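Flokex Hand-Held Gripper – Set-Up and Service Guide
Section 7: Grip Loss and Jaw Faults
Revised 2022-06-01

7.1 When to use this section

Use this section if the gripper drops parts, closes unevenly, or shows fault code 478 on the Drirkeo base unit. Code 478 means the jaw position reported by the encoder no longer matches the position worked out from the tracking marker. Recording stops and the status light turns amber.

The same code can come from a worn pad, a slipped jaw link or a marker that has shifted on its mount. Check them in the order given below.

CAUTION: Switch the unit off and disconnect the cable before placing fingers between the jaws. The return spring stays loaded with the power off.

7.2 Make the unit safe

1. Release the trigger and let the jaws open fully.
2. Hold the power button until the status light goes out.
3. Unplug the cable at the base unit, then at the handle.
4. Hang a service tag on the handle. Other operators at the same station must be able to see it.

Do not work on a gripper while somebody else is recording with a second one from the same base unit. Unplugging one cable can reset both channels – the other operator will lose the session.

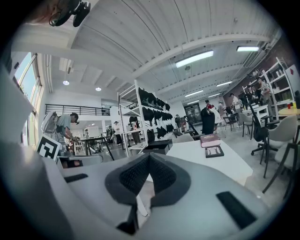 7.3 Check the pads

1. Wipe both pads with a dry, lint-free cloth. Do not use solvent.
2. Press along each edge with a fingertip. A lifted edge lets the part roll as the jaws close.
3. Replace the pads as a pair if either is torn, shiny or loose.
4. Log the cycle count. Pads with more than 600 hours of use must be replaced even if they look sound.

7.4 Check the jaw link

1. Move the jaws by hand through their full travel. They should move evenly with no click.
2. If you feel a click near the closed position, the link pin has backed out. Stop here and send the gripper for service.

CAUTION: Do not push the pin back in and carry on. In January a gripper repaired this way at the Brokonow site let go of a steel block at shoulder height. It missed the operator's foot. The report by Aranka Csizmadia is filed with the service records.

7.5 Reconnect and test

1. Plug in the handle first, then the base unit.
2. Run the jaw test from the Service menu. It opens and closes the jaws 70 times.
3. Keep hands clear until the light turns green.
4. If 478 comes back, repeat the marker calibration in Section 4 and run the test once more.

Note: A second failure after calibration points to the encoder. Contact Inês Aguiar in the Orbán service office and quote the serial number from the handle.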